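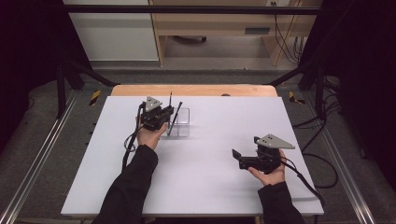

Why do we keep pencils in a pen holder?

A pen holder keeps pencils, pens and brushes together in one place, standing up, so that they do not roll off the table and we can find them quickly.

Irar Pages for Children
At Home and at School, sheet 729

The thing with walls

A pen holder is a very simple thing. It has a bottom, it has walls, and the top is open. Some are round like a cup. Others have corners like a small box. At the school in Brutora, where I help with these pages, most children make their first one from an empty can with colored paper glued on it.

You can also lay your pencils in a drawer, and many people do. But in a drawer they slide over each other every time you open it. In a holder each one keeps its own end up, and your hand can choose.

Why does a pencil roll?

Take a round pencil and put it on the table. Push it gently with one finger. It goes easily, because only a thin line of the pencil touches the table. Now do the same with a pencil that has six flat sides. It wants to stay where it is. Each time it turns, it must climb over a corner.

Brushes are a little different. Many brushes are thicker in one part and thinner in another. When such a brush rolls, it likes to go in a curve and not straight. Try it with a paintbrush and watch which end travels farther.
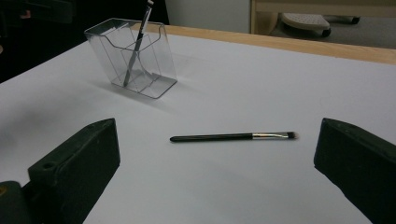
A makeup brush on a white table. Farther back is a clear pen holder.

A brush has three parts with names. The part you hold is the handle. The hairs are called bristles. Between them is often a short metal tube, and this tube has a funny name — ferrule. It holds the bristles tightly so they do not fall out.

When you put a clean, dry brush in a holder, put the handle down and the bristles up. If the brush stands on its bristles for a long time, they bend, and then it is hard to paint a nice line. A wet brush should first lie flat on a towel until it is dry.

Why does a pencil lean?

A long thin thing does not like to stand straight by itself. In a holder the lower end rests on the bottom, and the side of the pencil rests against a wall. With these 2 places to rest, it can stay still. We say the pencil is supported.

A tall pencil in a very low and light cup can pull the cup over. For this reason many holders have one wall higher than the other. The tall things go near the high wall, and the short things go in front, where you can see them.

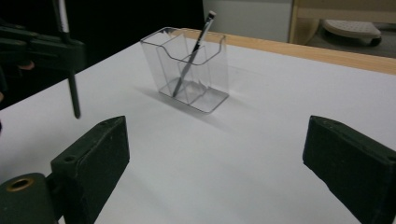 A mechanical pencil leaning in a clear pen holder. The holder has two compartments.

Looking through the wall

Some holders are made of clear plastic. You can see what is inside before you reach for it. Look well at a pencil through such a wall and maybe it looks a bit crooked. The pencil is all right. The light bends a little when it goes through the plastic, and your eyes get a slightly changed picture. A glass of water does this too, and much more strongly.

Something to try at home

Put your pencils, pens and brushes on the table. Make one group for drawing, one for writing and one for painting. Things with a dry tip or a broken end make another group, and you can ask an adult what to do with them. Scissors go in with the points down.

Then give each group its own place in the holder — or its own cup, if you have many cups.

Words to remember: bristles, ferrule, compartment, to lean.

Next sheet: What is inside an eraser?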